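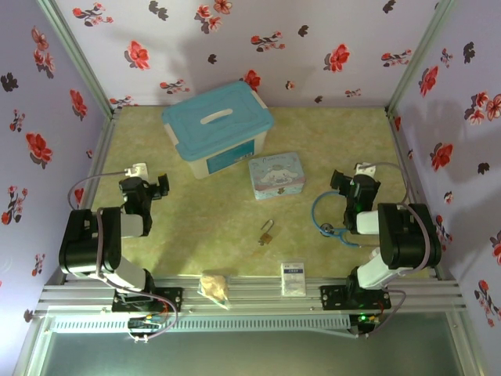
Figure 4.1. Two arms on one front rail, with papered walls on three sides of the table.

Chapter 4
A Bench for Two Arms

If you have come this far with us, you have one arm that moves when you ask it to, and you have probably clamped it to a desk, a kitchen counter, or the end of somebody else's workbench. That was fine for Chapters 2 and 3, where all we wanted was a joint that turned the right way and a gripper that opened and closed. Now we want a second arm, and with it comes a question that new builders like to put off for as long as they possibly can, namely what the two of them are going to stand on.

I put it off myself, for most of a winter. My first pair stood on separate boards, each with its own clamps, and every time I leaned on the table one of the boards would creep a little and the program I had so carefully written would reach for a cup that was now slightly somewhere else. I blamed the motors, then the software, and then (I'm sorry to say) Ataberk Keskin, who had only lent me the clamps! By November I had given up and bought a length of grooved aluminum, and both arms have shared a rail ever since.

The bench in Figure 4.1 is the pattern we will follow. Each arm has its own perforated base plate, both plates sit on the wide rail along the front edge, and the arms reach inward over the table as near mirror images of each other. I am fond of mirror images. When something goes wrong on the left, you can look across to the right and see how it ought to be, and that has saved me more evenings than any meter I own.

The builders at Pruketti, the shared workshop where most of this chapter was tried out, had long and cheerful arguments over how far apart to put the plates. Too close, and the elbows crowd each other whenever both grippers want the middle of the table. Too far, and the middle is the one place neither can reach comfortably. Our drawings use 554 mm between plate centers, which suits the arm you built in Chapter 2. If yours came out longer or shorter, don't copy our number; Section 4.2 shows you how to find your own with a piece of string and a marker, and it's a pleasant half hour's work.

Now, about cables. Look at how much slack there is at each elbow in the figure, with one cable running over the housing and down into a loop near the base. A beginner's hand itches to pull all of that tight and tie it flat. Please resist! Move the arm by hand through everything it can do, with the power off, and watch the cable the whole way, and only then reach for a tie. Below the rail there's a slotted duct, and a duct like that is where tidiness belongs, down where nothing has to bend.

The walls are a matter of taste, at least to begin with. Defne Karaca, who taught the first Pruketti evening class, was all for plain gray board, and Serpil Güneş wanted flowers, and you can see which way this bench went. Whatever you hang, fix it firmly to the posts and keep it clear of the elbows at their widest swing. If you plan to add a camera later on, read the first pages of Chapter 7 before you buy your paper, as a busy pattern can make small objects harder to pick out.

As for what to put on the table, go through your drawers. A padlock, a lidded storage box, a little tin, something soft in a crinkly bag, a stethoscope with its tubing curled across the surface: a mixed lot like this will teach you more about gripping than any number of neat wooden blocks. Hard things stay where they are put, soft things sag, and tubing has ideas of its own. Start your collection now, while you wait for parts, and keep it in a box near the bench.

Before you begin

You will need the finished arm from Chapter 2 and a second one built to the same drawings, a sturdy table with a straight front edge, a grooved rail as long as that edge, and the bolts listed at the back of the book. Ask a friend to help with the rail. It is awkward to hold level and tighten at the same time, and the company is nice.

4.1 Choosing and Squaring the Table

Set the table where it is going to live and rock it gently from each corner.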